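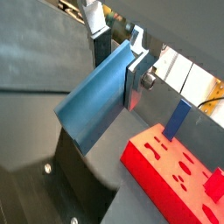
A blue finger bolted to a metal bracket.

Posted by Gavin Hepburn on Aug 15, 2021
Posted in: Local History. 1 comment

A stone marker for the men killed in the Cruzado quarry collapse will be set beside the old haul road in October. The slope gave way during a morning shift and buried the lower bench, where 100 men were at work. Thirty-one of them died. The quarry company, Gonen Stone, closed the site the next spring.

Jonalyn Tagle of the Skiser Historical Society found most of the names in a payroll book - two are still missing. The marker cost $1459, and $576 of that came from families of the dead.

"My great-uncle was on that bench," said Ragnvald Forsberg, who plans to attend.

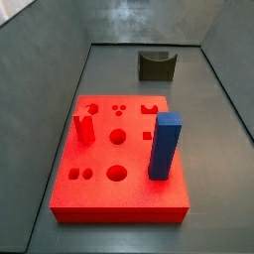
Can the public visit the marker?
Visitors may walk in from the Mustent Road gate during daylight hours. The quarry floor itself stays closed.

Anyone with letters or photos from the quarry can leave copies at the society's office.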